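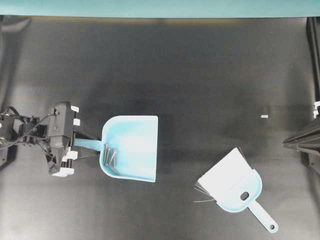 Clalten Memory Diaries: read me first

Hello, and thank you for downloading the Clalten diaries. These are short written records kept by people who agreed to learn a list of word pairs and then note down, day by day, which ones had stayed with them and which had slipped away. I have tried to write these notes the way I would explain things to a new colleague over a pot of tea, so please forgive me if I wander a little.

What is in the folder

There are 530 diaries, one per person, each saved as a plain text file. Everybody learned the same 25 word pairs (things like "candle" with "river", chosen so that the two words had no obvious link) and then wrote an entry each evening until they either finished the booklet or got fed up with it. Quite a few got fed up, bless them, and their shorter diaries are kept in the same folder as the full ones.

diaries/ the typed-up entries
pairs.txt the word pairs, in the order they were learned
people.csv age band, first language, and which group they were in
notes/ my own scribbles on handwriting and odd spellings

The groups

People were placed in one of 3 groups, and the names come from the rooms we used at the time. Solico read the list through over and over. Julard tested themselves with the second word covered up. Mangubat did a bit of both, swapping halfway down the page. The group names appear in people.csv exactly as written here, capital letter and all, which matters if you are sorting by them!

How the entries were typed up

The booklets were filled in by hand, and I typed them up myself over a long and rather rainy March. I kept the writers' own spelling wherever I could read it. Where I couldn't, you will find a question mark in square brackets. Crossed-out words are left in with a tilde on either side, as I think a change of mind is often the most interesting thing on the page.

Names of family, friends, pets and streets have been swapped for a single capital letter. Please don't try to work out who anybody is.

Things to be careful about

The entries are what people said they remembered, written at the kitchen table with no one checking. Some writers plainly peeked at the list (a few own up to it, very sweetly). The age bands lean towards older adults, and nearly everyone grew up speaking either Welsh or English, so I would be wary of saying anything very grand about memory in general.

No entry is longer than 900 words, which was simply the room available in the booklet. If one stops in the middle of a thought, the writer ran out of lines.

Using and sharing

You are welcome to use the diaries for teaching or study. Please mention the Clalten diaries by name and pass this file along with them.

Last changed 23/06/2019: mended two wrong group labels in people.csv and added the missing page of pairs.txt.

Siwan Cadwaladr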